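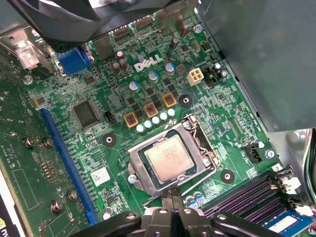
Cell 4

The arm stopped with its fingers a little short of the processor and the lamp on the post went from green to yellow. Yellow meant it wanted help. Red meant it wanted the engineer.

I was on the far side of the shed with a trolley of monitors. I parked the trolley and walked over. The screen said GRIP FORCE OUT OF RANGE, RETRY OR CLEAR, which was the message it gave for everything from a stuck lever to a moth on the sensor.

I had worked at Esatura for three years by then. We took in old office computers from all over the district and pulled them apart in a shed at the edge of Trelow, between the tyre place and the river. Good processors and memory went to a buyer in the city. The rest was weighed and went in bins. There used to be nine of us on the benches. Then the company bought the Aksoy arms, and there were five of us and four cells, and our job was mainly to feed the cells and clear them.

Clearing went like this. You pressed hold. You waited for the lamp to stop blinking. You opened the gate, fixed whatever it was, shut the gate and pressed resume. If you had to put your hand past the fingers, you also turned the key on the post and put it in your pocket. That part took longer, because the arm had to find its home position again after the key, and that was four minutes a time.

I pressed hold. The lamp stopped blinking. I opened the gate and looked in.

The cooler was off and the board was clean enough. The lever beside the socket was still down. On that model you push the lever down and out a little before it will come up, and the arm had been having trouble with the out part all night. It had managed 19 of them since the shift started and given up on every fifth or sixth. I could do it with one finger.

I did not turn the key. I have told this to the supervisor, to the man from the insurer and to my wife, and I have told it the same way each time. The key was in the post, I looked at it, and I left it there.

I reached in over the fan and put my finger on the lever. I got it to move sideways. I was waiting to feel it come free when the arm drove forward.

It wasn't fast. People always ask if it was fast. It moved at the speed it always moved when it was working close in, and the two fingers came up on either side of mine and shut. I heard the small whirr I heard four hundred times a night. Then it pulled up, as it would with a processor, and my finger didn't lift out of its socket the way a processor does.

I hit the stop with my left hand. It was a long reach, and I remember thinking that somebody had put it on the wrong side of the post. The arm went dead, but the fingers stayed shut. They are made to do that, so that nothing gets dropped in a power cut. There was a release tab at the back of the gripper and I knew about it from the training video. I had never used it. I found it by feel and pushed it, and it opened.

The nail was split and the end of the finger was the wrong shape. There was less blood than I thought there would be. I shut the gate behind me when I came out. I don't know why I did that.

The woman on Cell 2 drove me to the hospital. She had the heater on high and she didn't talk until we got to the bridge, and then she asked if I'd turned the key. I said no. She said she hadn't turned hers since September.

They put in seven stitches and a splint. The doctor asked what I did and I said computers, and he said he'd never seen one do that.

The engineer from Hetov came up two days later. Hetov wrote the software that ran the arms, and Aksoy made the arms, and each of them had already sent an email about the other. He was younger than I expected, with a laptop in a freezer bag because of the dust. He asked me to stand where I had stood. The same computer was still in the cell. They had taped the gate and left everything as it was, apart from the bit they'd wiped.

He had me tell it from the start and he typed while I talked. Then he took the tape off, turned the key himself, and handed it to me to hold. He brought the arm back under his own control, a few millimetres at a time, to where the record said it had been when I pressed hold.

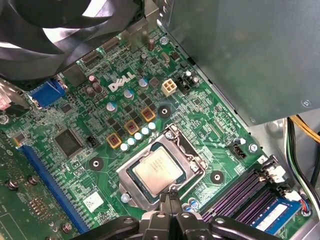
"It was already going to retry," he said.

I asked him what that meant.

He said that when the grip failed, the arm asked for help, and it also set itself a second try in case the help didn't come. The two things were handled in different places. Pressing hold stopped the motion. It didn't throw away the second try. That sat in a list with a timer on it. When the timer ran out the arm checked whether the gate was shut, and the gate switch on Cell 4 had been saying shut, on and off, for weeks.

"On and off," I said.

"Loose wire. It's in the log." He turned the laptop so I could see. It was a column of numbers with a code beside each. He scrolled for a while. The line for my finger was 3243. There were plenty above it where the gate had said shut and open and shut again inside a second, and each of those had been marked as read by the system and not sent to anybody.

I asked how long it had waited.

"From hold? Nineteen seconds."

I thought about the other nights. I am quick at levers. I would usually have been out again in ten.

He made the change that afternoon, sitting on an upturned crate with the laptop on his knees. Pressing hold now emptied the list. He put in a new switch for the gate as well and soldered it himself, and he did all four cells while he was there. He found another loose one on Cell 2. He told the supervisor and the supervisor wrote it down.

The report came to each of us by post, dated 28 Dec 2020. It was eleven pages. It said the software fault was the main cause and the gate switch was the second, and that the operator had not isolated the cell in line with the procedure. It said the time lost to homing should be reviewed, as it gave operators a reason to skip the key. I read that sentence out to my wife and she asked me to read it again.

They got the homing down to fifty seconds. I went back to work in the new year, on light duties, sorting cables by colour into tubs. The finger is stiff in the cold and the nail grew in with a ridge.

After a month they put me back on the cells. On my first night the lamp on Cell 4 went yellow a bit after eleven. It was a lever. I pressed hold, turned the key and put it in my pocket, and opened the gate. Then I took the key out again and looked at it, and put it back, and did up the button.

I got the lever up with the handle of a screwdriver. The woman on Cell 2 was watching me across the shed with a board in each hand.

"All right?" she called.

I said it was, and shut the gate, and waited for it to find its way home.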